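Segmentation merges, part two

Last time I said the duplicate masks were a threshold problem. They were partly a threshold problem. Lowering the overlap cutoff got rid of most of the doubles, and then Nighat Farooqui pointed out that two boxes standing close together were now coming back as one object with a centroid in the gap between them. The planner was happy to grasp the gap.

So the cutoff is back where it was, and the merge step now looks at depth discontinuity along the shared boundary before it joins anything. It costs a few milliseconds per image. I can live with that.

Transparent containers remain the worst case. The depth image gives us the contents and skips the wall, so the fitted box comes out smaller than the real one and the fingers close late. Wire mesh does something similar, with the extra nuisance that returns from inside and outside the mesh get averaged into a surface that doesn't exist.

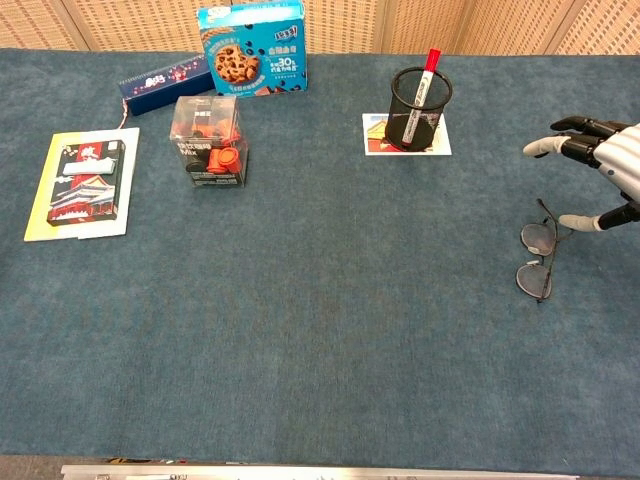 For both of these I've stopped trusting depth inside the mask. Zundlow, our grasp planner, now takes the color outline, intersects it with the table plane and extrudes upward. Crude, but the footprint is right often enough to plan a pregrasp pose.

I reran the logged set on Saturday, 966 images, old merge against new. False merges dropped to 63. Most of what's left is thin, flat stuff: a book on a sheet of paper has very little depth edge to find, and eyeglasses still come back as two separate lenses with no frame. Damián Cárdenas wants a learned merge for those. I'd like to try color gradients first, as that's an afternoon of work and needs no labels.

The branch is up for review. The config key is merge_depth_edge, off by default until the calibration fix lands.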